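Search this forum Advanced search Go

Pages dropped out of the index after moving to Vallau

tyeoman
Moved our parts catalogue to Vallau on 29th May. Before that we had 230 pages indexed. Now it shows 85. Redirects are in and the sitemap was resubmitted the same day. Anyone had this?
Trevor Yeoman

birkett_web
Check the canonicals first. Vallau points category pages at the home page unless you change the setting.

tyeoman
Checked, they point to themselves.

GGoodall
Leave it alone for a month. We lost 110 pages in a move and most were back without us touching anything.

birkett_web
Don't agree with waiting. If the redirects go through two hops you can sit there all summer. Run the old addresses through Flarnex and look at the chain.

GGoodall
Two hops is fine. I've had 6 sites with worse and they all ranked. Thin pages are more likely – a part number and a price isn't much to index.

tyeoman
Ran it. Old address goes to the http version, then https, then the new page. So three. The product text hasn't changed, Graham, and it was indexed before.

GGoodall
Was indexed before doesn't mean it gets kept. But fix the chain, it won't hurt.

birkett_web
Do you still have the full list of old addresses? The Bindus export leaves out anything without stock.

tyeoman
Got the printed list from the last rebuild, will type up the missing ones tonight.

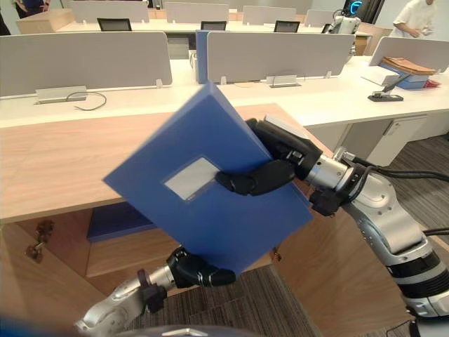 Blue box file with label window

birkett_web
Put them in as single redirects and resubmit. Post the count when it moves.

We use cookies to keep you logged in. Accept Manage settings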